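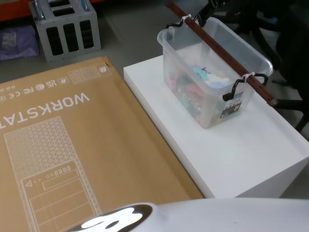
Figure 1. Cardboard box with white printing, and a plastic storage bin.

Share prices before and after a dividend announcement
Project report, Introduction to Capital Markets
Group members: Reiko Nomura, Golnar Kazemi, Aoi Nishimura, Rin Aoki
Supervisor: Francine Kennedy
Submitted: 2020-02-27

1. Aim of the project

When a company announces its dividend, the price of the share often moves on the same day. In the lectures we learned that a higher dividend can be understood as a good signal from the management. We wanted to see if this is also true for smaller companies, where not so many people buy and sell the shares. Our question was: does the price go up after a higher dividend is announced, and does it stay there until the end of the observed period?

2. Companies and data

We followed three companies: Allwood, Leremitz and Telier. All of them make or sell goods for the household, and all of them announced a dividend in the same season. At first we wanted to include Iglesias too, but trading in this share was stopped for a part of the period and we could not compare it with the others.

For each company we wrote down the closing price on 22 trading days. The announcement was in the middle of this period. Aoi Nishimura collected the prices and Golnar Kazemi checked them a second time against another source. Two typing errors were found in the Telier column and corrected before we made the calculations.

The prices are not adjusted for the general movement of the market. We know this is a weak point, and we come back to it in section 4.

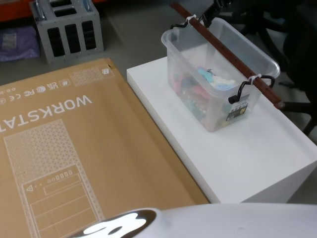 3. Results

Allwood raised its dividend and the price rose by almost 8 per cent on the day of the announcement. In the following days a part of this gain was lost again, but the last price in our table was still higher than the price before the announcement.

Leremitz kept the dividend the same as the year before. We expected no reaction, but the share fell on the same day and recovered only slowly. Reiko Nomura read the company's statement again and found a sentence about higher costs for transport. We think the investors paid more attention to this sentence than to the dividend.

Telier also raised its dividend. The price hardly moved. It had already gone up during the week before, so it is possible that the market was expecting the news.

4. Discussion

Our results agree with the theory only for Allwood. The Telier case can perhaps be explained with expectations, but we have no data which show what the investors expected. For this we would need the forecasts of analysts, and for such small companies we did not find them.

The broader market was falling in the second half of our period. It would be more correct to subtract the movement of an index from each share. Rin Aoki tried this for Allwood and the rise on the announcement day became a little larger. For the other companies there was not enough time.

5. Division of work

Reiko Nomura wrote sections 1 and 3, Rin Aoki wrote section 4 and did the index calculation, and Golnar Kazemi and Aoi Nishimura wrote section 2 together. The price tables are in the appendix. We thank Ms Kennedy for her comments on the first draft.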